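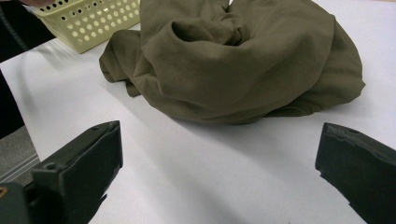
Hortensia Toledo has been talking for ten minutes before either of us remembers that I was supposed to ask a question. She is telling me about a pharmacy in Vanell where the queue for blood pressure checks went out of the door and past the baker's, and she has got up from her chair to show me which way it bent.

"People brought their mothers!" she says. "They brought their neighbours. One man went home and came back with his whole darts team, and they all sat there with their sleeves rolled up, comparing."

Toledo teaches community health at the university in Tronville, and for the past two years she has spent most of her free time on the Pretari scheme, which sends nursing and pharmacy students out to run checks in places where people already go. It has reached 16 towns and villages so far. I had read the summary before I came and thought it sounded worthy and a bit dull. I was wrong about the second part.

The idea came from a class. Toledo had asked her second years to practise taking readings on one another, and they did it beautifully, week after week, on healthy twenty-year-olds who held still and didn't chat.

"They were getting lovely numbers," she says. "Then I took six of them to a lunch club and it all fell apart. Somebody was wearing three jumpers. Somebody wanted to talk about her dog the whole way through, and you can't take a proper reading while a person is talking about her dog. I thought, right, this is the lesson, we should be doing it here."

So they did. The first proper outing was in April, in the back room of the library in Begum, with two borrowed monitors and a kettle. Word got about. By the end of the day the students had seen 139 people, and Toledo had lost her voice.
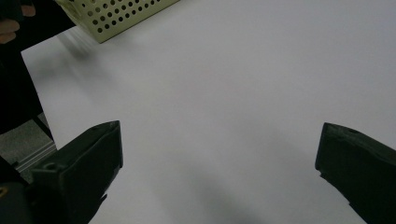
I ask what she tells the students before they go out, and she counts it off on her fingers, then loses count and starts again. Let the person sit for five minutes. Feet flat, back against the chair, arm resting at heart height. Use the right size of cuff ("please, please, the right size of cuff"). Take a second reading and, if the two don't agree, a third. Write down all of them, including the one you don't like the look of.

"The five minutes is the hard one," she says. "A student sees a queue and wants to be quick. But if you've just come up a hill with your shopping, of course your number is high. Mine would be. So they sit, and that's when you hear everything. They say they stopped taking the tablets because of their ankles, or that they've never liked to bother the doctor with it."

Anyone with a high reading gets a letter to take to their own practice, and the students ring a fortnight later to ask how it went. The phone call was added by a student, Toledo is keen for me to know, and she thinks it is the best part of the whole scheme. Of the 3,000 people checked since the start, 632 have gone away with a letter.

She won't claim more for those figures than they can carry. A single high reading in a library isn't a diagnosis, and she says so several times. Plenty of people with letters have been checked again at home and found to be fine. "Good! That's a good result as well. They know their number now. I'd like everybody to know their number the way they know their shoe size."

Not every place has been a success. They went to a football ground once and did hardly any checks, what with the noise and the cold and a home defeat. A shopping centre turned them away on the morning. She tells both stories with great relish. 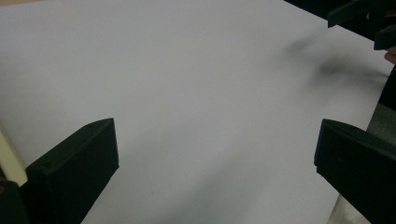

Two dark gripper fingers and a pale sheet.

What has surprised her most is the students. Several who had been set on hospital work now want to go into general practice or district nursing, and one shy pharmacy student, who hardly spoke in seminars, turned out to be the person every older man in Vanell wanted to see.

"He just listens," says Toledo. "He asks about their pigeons. I couldn't have taught him that in a room, I really couldn't, and I've been teaching for a long time."

The next round will go further out, to farms and a couple of livestock markets, if she can get enough monitors and someone to drive the second van. She would also like to add checks for irregular pulse, though that needs more training and she doesn't want to rush it. Before I leave she asks when I last had my own blood pressure taken. I can't remember. She is already reaching for the cuff.

"Sit down," she says. "Feet flat. And no talking for five minutes."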